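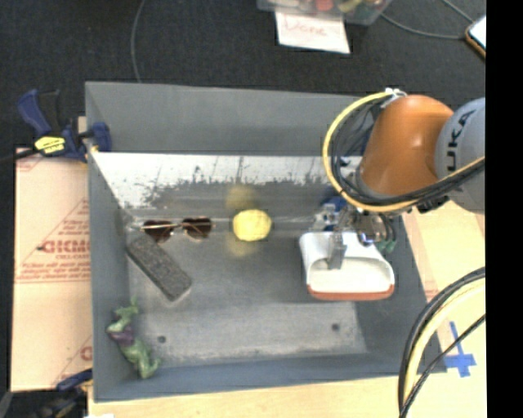 Gray bin, demo position. Finger in the mouth of the white container, ball and sunglasses still on the floor of the bin.

Category: Lab Notes / Visits and Demos
Reading time: 4 min

5/11/25

Demo of the bin clearing cell for the Visser group, plus two people from Grirkeck who joined at the last minute. Planned slot was one hour, ran over by half of that. Entry is mostly for whoever sets up the December demo. Numbers are from the cell log unless marked otherwise.

Setup

Cell as in the last entry. Gray bin clamped on its left edge with the blue and black bar clamps. Torqued both before the first run and checked again at the break. No movement against the pencil line. Blue tape cross on the table by the front right corner of the bin is the hand-check point for calibration. Do not peel it. If it lifts, redo the check before putting new tape down.

Software was the Valtik planner, branch from last week, with the Kakance grasp scorer on top. Scorer threshold left at default. Tool speed limited to 400 mm/s for visitors. Normal limit for this cell is 2,000 mm/s, and the request to show it at full speed was declined.

Perception timeout set to 2,000 ms. Same number as the speed limit and it caused some confusion at the screen, so label the units in the settings panel.

Warm-up

Short empty cycle, then single objects by hand placement. First home move stopped on a joint torque warning. Cause was the cable dress. The yellow cable and the black bundle share a loop around the left side of the orange segment, and when the wrist turns all the way over, the loop pulls tight before the joint reaches its limit. Moved the slack upstream and limited wrist rotation in the planner. Warning did not come back. This is a patch. The dress needs a proper service loop before anyone raises the speed.

Mixed bin runs

Objects were the usual mixed set: white plastic container, yellow ball, metal frame sunglasses, the dark felt-like block, green figurine in purple shorts, and small stuff. Visitors were allowed to rearrange the bin between runs as long as the arm was at home and the enable was released.

White container. Good choice for a first pick in front of people. The scorer prefers an internal grasp with a finger down into the opening, and the flared shape gives it room. Depth inside the container is poor, as always with the shadowed interior, so the approach stops on contact force and ignores the depth estimate. Worked every time it was tried with the opening facing up or sideways. With the opening down the scorer falls back to an outside pinch, which slipped once.

Ball. Detected twice in several frames. The bin walls and floor are shiny enough to give a yellow reflection near the back and a weaker one under the ball. The Kakance scorer ranked the reflection at the back above the real ball in one run and the arm went for the wall. Force stop caught it, no mark on the finger. The Grirkeck people asked if we had tried a polarizing filter. We have not. Matte paint is cheaper and the back wall needs it anyway, the white strip there is badly scuffed and the edge detector picks up the scratches as object boundaries.

Sunglasses. Weak. Thin frame mostly drops out of the depth image and the lenses come back as holes. Grasp point lands on the bridge when it lands anywhere. One clean lift, the rest were retries that pushed the sunglasses toward the back wall. Told the visitors plainly that this class is not solved.

Block. Easy in the open, harder when it lies diagonally toward the left wall. The palm clearance check rejects most candidates there.

Figurine. Front left corner is the worst place in the bin. The wall slope and the floor hole both confuse the segmentation, and the limbs were split into separate objects. Planner refused to go in, which is correct behavior with the present margins.

Questions from visitors

Visser wanted to know how many attempts the grasp data is based on. Answer given: 1,011 logged on this bin with this gripper, all with the current finger geometry. Older data is with the other fingers and should not be mixed in.

Asked about cycle time. Gave none. At demo speed it means little and it would be quoted later.

Asked whether the scorer can be retrained on their parts. In principle yes, needs scans or a few days of bin time. They will send a sample box. Parts are oily sheet metal, so expect the same reflection trouble as with the ball, only worse.

Grirkeck asked about the emergency stop chain. Showed the drawing. They want a copy, check with the office before sending.

Problems to fix

- Cable service loop on the arm, see above
- Matte paint, back wall first
- Reflection filter in the detector: reject a second blob of the same color lying straight above or below a stronger one
- Units in the settings panel
- Move the tablet stand, visitors lean over the cable group at the front right corner to read it
- Force stop log does not record which object was the target

Logs and the video are on the shared drive under the demo folder. Bin left clamped in place, arm parked at home, air off. Next user please run the tape cross check before anything else, the cell was bumped once while the visitors were leaving.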